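4. Booking a forest lodge on the Vodum tablet

Use these steps at the visitor desk in Stekberg or on your own tablet with the Vodum guide installed. You need a permit number before you start.

1. Open the guide and tap Stays.
2. Choose Kong Lodge or Inetti Camp. Kong has rooms with meals. Inetti has tent sites and a shared kitchen.
3. Enter your arrival date. Stays are limited to 9 nights.
4. Type in the permit number and tap Check. A green bar means the permit covers the dates you picked.
5. Pay the deposit of 300 and save the receipt to the tablet.

Note: The deposit is returned at checkout. It does not cover meals or guided walks.

4.1 Getting the map ready

1. Tap Maps, then Save Offline. The file is 68 MB.
2. Wait for the word Saved to show next to the map name.
3. Turn on Location and set the screen to stay on for 45 minutes.

Caution: Do not close the guide while the map is saving. A partly saved map opens but leaves out the walking trails. 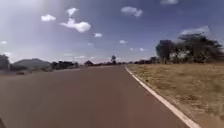
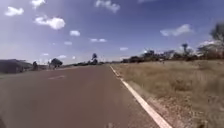
One reader of the last edition wrote that step 1 failed until the old map was deleted. If Save Offline is gray, tap Maps, hold the old map name, choose Remove, and start again.

4.2 Changing or canceling a stay

1. Tap Stays, then My Booking.
2. Tap Change Dates or Cancel.
3. Enter the permit number again to confirm.

Note: Inetti Camp is closed in December. Bookings that run into that month must be moved to Kong Lodge or shortened.

Caution: Canceling a stay does not cancel the permit. Hand the permit in at the Stekberg desk.

Text last checked 4 February 2023.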